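Where do you keep your plastic shopping bags? (hook on the wall or bin on the floor)
Forum: Home Storage and Tidying
Started by desby_lane, Sep 26, 2024

desby_lane wrote:
Hello all. I have a question which looks small but we argue on it since May. We save the plastic bags from shopping and use them again. Until now they all go into a little red bin on the carpet, and one bag hangs on a hook on the wall.
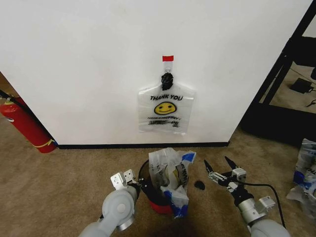 The bag on the hook, and the bin with the rest of them.

My idea is to stop using the bin and put everything inside the hanging bag. My wife says the bin is better, you only push the bag in and go. But as you see, the bin is full to over the top. What do you do at your home? I prefer not to buy something expensive.

paperclip50 wrote:
Keep the bin but fold the bags. I fold each one flat, then in a long strip, then in a triangle like a small pastry. My bin is about that size and it holds 50 folded bags without a problem. Crumpled, it was full after a week.

desby_lane wrote:
Thank you. I tried the triangles one evening and made 11 of them. After that I lost my patience. It is nice to look at, but I do not believe that my family will do it.

markitz_home wrote:
I do not agree with the folding. It is a lot of work for a thing that you use for garbage after. Hang one bag, push the others in from the top, and when it is full you stop collecting. The full bag tells you. Ours hangs inside the closet door and I am satisfied for years.

One remark: if you put many bags inside, hang it by both handles and open them a little. With the handles twisted together like yours, there is hardly any opening left to push something in.

desby_lane wrote:
This is a good point, I did not think about the handles. I will untwist them.

quiet_hallway wrote:
What kind of hook is it, with glue or with a screw? Bags weigh almost nothing, but each time somebody pulls one out, he pulls also on the hook. My glued one fell down nine times before I put a screw.

desby_lane wrote:
It is a metal one, small. It was there before we came, so I must look how it is fixed. I will pull on it carefully and report.

paperclip50 wrote:
markitz_home, "you stop collecting" is easy to say. In my house the people do not stop. They push the bags behind the bin, then under the sink. With folding, at least I know how many I have.

markitz_home wrote:
Then the problem is the people and folding will not repair them :) I say it friendly.

user1122 wrote:
There is also the fabric tube, with elastic on both ends. You fill it from above and pull from below. We have one from Timetti, bought at a street market, and it hangs on any hook. You can also sew it from an old sleeve. I would put it on the same hook and give the bin back for normal trash.

quiet_hallway wrote:
I had such a tube from Şimşekoğlu. The elastic became loose and all the bags came out together when I wanted one. Maybe I filled it too much, I admit. The sewn one from a sleeve is probably stronger.

One more thing for desby_lane, there is a fire extinguisher at the left side in your picture. Whatever you choose, please leave this side free, so that a person can take it fast. Bags on the floor have a habit to spread.

desby_lane wrote:
You are right, the new place will stay to the right.

My plan now: first I sort the bin and take out the bags with holes. The good ones go in the hanging bag, with open handles. If it does not work until the end of next month, I will sew the sleeve. My wife keeps her vote for the bin and wants that I write this here.

user1122 wrote:
Greetings to your wife. For the sleeve, take a shirt with wide arms. I used a narrow one at first and the bags got stuck in the elbow.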